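Brusdale airfield - new FBO and handling fees

Forum: Airports and Ground Handling
Page 2 of 2

prop_wash
Has anyone been into Brusdale since Soylu took over the handling? I have a trip there in November with 4 passengers and the quote I got back is higher than I remember. They list a handling fee, a separate lounge fee and something called a "ramp coordination charge".

Tillerman
Went in last month with a light jet. Handling was fine. Fuel truck was at the airplane before the passengers were off. The ramp coordination charge is real and you pay it even if you drop and go. I asked for it to come off and was told no.

kilo_hangar
They can call it what they like, it's a parking fee. The old operator gave you 2 hours free on the ramp. Soylu doesn't.

Tillerman
It isn't parking. Parking is on its own line on my invoice. I was charged both.

kilo_hangar
Then it's two parking fees.

hnasr
Hazem Nasr here, I do scheduling for a small charter outfit and we use Brusdale most weeks. The coordination charge goes to the airport and Soylu only collects it. It came in with the new apron. If you book through Trasteo it shows up before you confirm, so at least you see it. If you email the desk directly you often get a quote without it and then find it on the invoice.

prop_wash
Thanks, that explains the difference. I emailed the desk first and then checked on Trasteo. The second price was higher by exactly that line.

old_dispatcher
I disagree that it's Trasteo doing anyone a favor. They add their own percentage. Call the desk, ask for the full quote in writing, and ask for the airport charges by name. I've done that for years at a lot of fields and rarely had a surprise.

hnasr
We haven't paid a percentage on Trasteo, but we're on a company account. It may be different for one-off bookings.

mid_cabin_mike
What's the lounge like now? Last time it was a coffee machine and some chairs. My owner wants to hold a meeting there between legs and not drive into town.

hnasr
Better than it was. Reserve the meeting room when you send the passenger list, it goes quickly in the afternoon. What I'd put in the request:

1. Arrival and departure times, local, and how long you want the room after the airplane is on blocks.

2. Number of people at the table, and whether anyone is joining from the town side. Visitors need a name at the gate or they will be left waiting.

3. Table wiped down before your group goes in, if you care about that. They'll do it when asked.
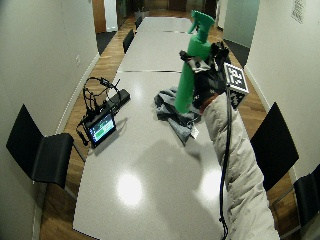 4. Catering. Ginurora does the trays and they want the order the evening before. Same-day orders are sandwiches only.

mid_cabin_mike
Good list, thanks. Is the room charged on top of the lounge fee?

hnasr
Not for us. Ask.

kilo_hangar
Give it a year and there'll be a room coordination charge.

prop_wash
Booked it through the desk in the end, with everything in writing. They confirmed the coordination charge and the parking as separate lines, so Tillerman was right about that. No free time on the ramp.

old_dispatcher
Keep the email and have the crew carry a copy.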